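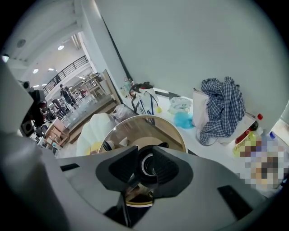

Photo: Johannes Msimang / Erolcombe

Pradari Cookbook Print Files

Source files for the community cookbook printed by Zistach. The book has 4 sections, and each section has its own folder with a divider page and the recipe text.

Contents

recipes/ holds one text file per recipe. The file name is the recipe title in lowercase with hyphens.
dividers/ holds the section divider pages, black ink only.
fillers/ holds short text used where a recipe leaves more than a third of a page blank.
order/ holds the filled-out order form and the binding choice.

Recipe format

The title goes on line one and the contributor's name on line two. Leave a blank line, then list the ingredients in the order they are used. Spell out tablespoon and teaspoon. Write oven temperatures in Fahrenheit. Directions are one paragraph, with no numbered steps. A recipe longer than 5 ingredient lines is set in two columns.

Building the proof

Run the build script from the top folder. It writes proof.pdf and an index sorted by title. Contributor names are indexed separately. Check the page count against the order form before sending anything to Zistach, as extra pages are billed at the higher rate.

Known problems

Fractions such as 2/3 sometimes split across two lines.
The index lists "Dlamini" twice when a contributor's name has a trailing space.

Contact

Mpho Matlala handles text corrections. Please include the recipe file name and the line to be changed.

Last updated Friday, September 1, 2023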